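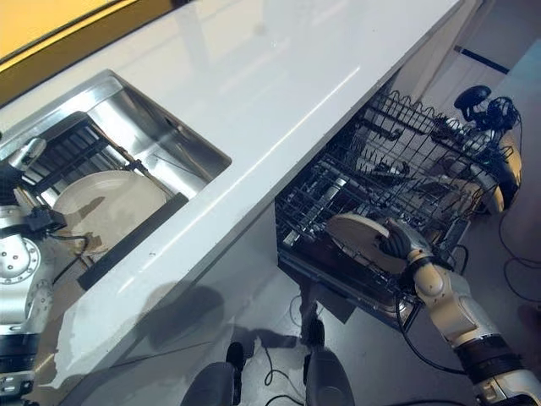

Cream plate in the rack, stainless sink.

From: Iveta Urban
To: Ballumberg Water list
Date: 17 August 2026
Subject: Re: White film on everything

Matěj Halás wrote:

> We moved to Peddale Road in January from a soft water town and I can't get used to the water. There is a white film on the glasses, the kettle is crusted up, and the shower head only sprays out of one side. I called the water office and they said it is safe to drink. Fine, but is there anything I can do short of buying a softener? My neighbor says the hardness is 14 grains and hers brings it down to 2. She paid 600 for it, used, and I don't have that right now.
>
> Also, does vinegar hurt the rubber parts in a faucet?
>
> Matěj

Hello Matěj,

The water office is right that it's safe. The film is mostly calcium left behind when the water dries. I have lived on the hill side for years without a softener and this is what I do.

Kettle: equal parts white vinegar and water, bring it to a boil, turn it off and leave it for an hour. Pour out, rinse, boil plain water once and throw that away too. If the crust is thick you may need to do it twice. Citric acid works the same and smells less.

Shower head: unscrew it if you can. If you can't, tie a plastic bag of vinegar around it and leave it for a couple of hours. Use an old toothbrush on the holes afterward. Check the finish first – some coated ones go dull if you leave acid on them.

Faucets: short contact with vinegar is fine in my experience. I would not soak the washers overnight. The little screen at the tip unscrews on most faucets and is usually where the flow problem is. Mine gets full of grit every few months.

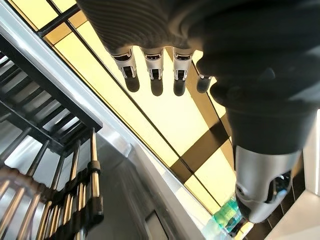
Same place, closer in. Metal fingertips with dark pads.

Glasses: dry them with a cloth while they are still wet. It's a nuisance but it works better than any rinse product I have tried. If the film does not come off with vinegar, the glass may be etched and you are stuck with it.

Laundry: use a bit more detergent than the box says for soft water. Towels will still come out stiff.

One more thing. Turn your water heater down if it is set very high. Scale forms faster in hotter water, but don't go so low that it becomes a health problem. The manual for yours should give a range. Ours had never been flushed before we bought the house, and it took 8 buckets before it ran clear.

Iveta

Search this list
Enter words or sender
Go

Comments

Odette Joly
The bag on the shower head worked for me. Use a rubber band, string slips.

Vojtěch Sýkora
Does anyone know if the Titimska end of town gets the same water? My kettle hardly scales at all.

Kamil Paulík
Vojtěch – I think you are on the Čierny well down there. It was always softer.

Contact the list owner | © Ballumberg Water list | Back to top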